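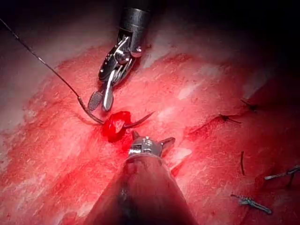 softhands: I would not think so much about the thread yet. Decide first where the point of the needle must come out, then go back and choose where it goes in. If you begin at the entry you follow the needle wherever it wants to go.

Topic: Curved needle, where do you look?
Board: Suturing and knots
Prandance Forum, Sun 4 August

slowbites
Posts: 21

I thank softhands for the first answer, which came before I had finished correcting my post. I moved the question to this board and now I write it again in full, so it is in the right place.

I am in the second year of learning and I have a problem with the exit point. The entry is good. I hold the needle well back from the point, I go in at a right angle to the surface, and I turn the wrist. Then the point comes out, but seldom at the place I had chosen. Usually it comes out too near, so the bite is small on the far side and larger on the near side. When I tie, one edge climbs over the other.

My questions are two. Do you look at the point while you turn, or do you look at the exit place and wait for the needle to arrive? And when there is blood over the field, do you stop every time to clear it, or do you continue by memory?

The Trirport course notes say to look at the exit. My senior says to look at the needle. I respect both and I can't do both.

softhands
Posts: 645

Exit. Always the exit. Once the point is under the surface there is nothing to see anyway, so why look there?

About your small bites: this is nearly always a push. You begin to turn, you feel some resistance, and the hand goes forward where it should rotate. A curved needle that is pushed forward makes a flat path or tears a larger hole than it needs. Please check also if you hold it too near the swage. The needle can bend there, and the thread joins there.

old_catgut
Posts: 1000

I disagree with softhands in one thing. A beginner who looks only at the exit forgets the depth. I have seen very nice spacing on the surface and almost nothing caught below. For the first months I prefer that people look at the needle until it disappears, and after that at the exit. So both of your teachers are right, at different moments.

On the blood: clear it before you start the bite. In the middle of a bite I don't let go of anything unless I must.

slowbites

Thank you, this is already helpful. I have practiced this evening with the idea of old_catgut, first the needle and then the exit. It was better for the first rows and worse when I became tired.

I noticed another thing. When the point has come out I am too quick to take it. I grasp the very tip, because it is what I see, and then I pull. The Þórarinsdóttir workbook has a full page on this and I had read it and not believed it. It says to push the needle further with the driver until there is enough of the body outside, and only then to take it with the other instrument, behind the point.
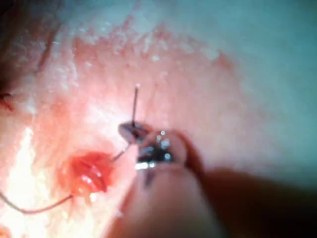 The difficulty is that "enough" is not a measure. With a small needle there is little length to divide between the two sides. If I want much of it outside, my driver arrives against the tissue at the entry and presses it down. If I stop earlier, I have only the tip to take. So in my opinion it depends on the first grip more than on anything else, and the first grip must change with the thickness of what I am going through. Is this correct? I have always taken the same place, two thirds back from the point, because I was taught so.

I should add that I have less trouble with the thread than I expected. I leave it to lie in one direction and I draw it through slowly, and I look for a loop before I start the next bite.

pinkthumb

I am also learning, so please take this with care. For the thick parts I go further back than two thirds and for the thin parts a little nearer to the middle. It helped me. But my teacher doesn't like it, she says that a beginner needs one habit and not three.

old_catgut

pinkthumb's teacher has a point. Still, I would change the grip when the tissue asks for it. Pressing the entry down with the jaws is worse than an untidy habit, you bruise the edge and then you put a stitch through the bruise.

slowbites, one thing more. You wrote that you take the tip and pull. Besides the damage to the point, consider what direction you pull in. The needle came in on a curve and it must leave on the same curve. If you pull straight up, the back half drags through the hole and makes it wider. That may be a part of your bleeding.

softhands

Here we agree completely. Follow the curve out. I will even say that the second half of the bite shows me more about a person than the first half.

I still don't agree about watching the needle. I learned with the exit, everybody beside me learned with the exit, and our depth was fine.

old_catgut

Or you have forgotten the months when it was not fine :)

softhands

Possible. It was a December and I remember only that I was cold and that my knots slipped.

kado_pad_fan

Does anybody use the Kado practice pads for this? I find that they give the depth well but they hold the needle too strongly, so I learned to push harder than I should. On real tissue I then went through too fast.

slowbites

I have used one Kado pad and I had the same feeling. The surface is also too even. The rough and slippery places, where the point slides a little before it enters, are missing completely, and for me this sliding is half of the problem at the entry. I don't know if somebody makes a better one. What helps me against it is to place the point, wait a moment, and start to turn only when it doesn't move.

pinkthumb

Waiting a moment, yes. I also count one in my head. Do you put the point straight down on the surface or a bit tilted?

slowbites

Straight, or as straight as my wrist allows. On the far side of the field I can't always reach it, and then I change my position before I change the angle. It is slow. I will try the grip further back tomorrow on the thick edge, and I will write here if the exit has moved to where I wanted it.

old_catgut

Write also if it has not.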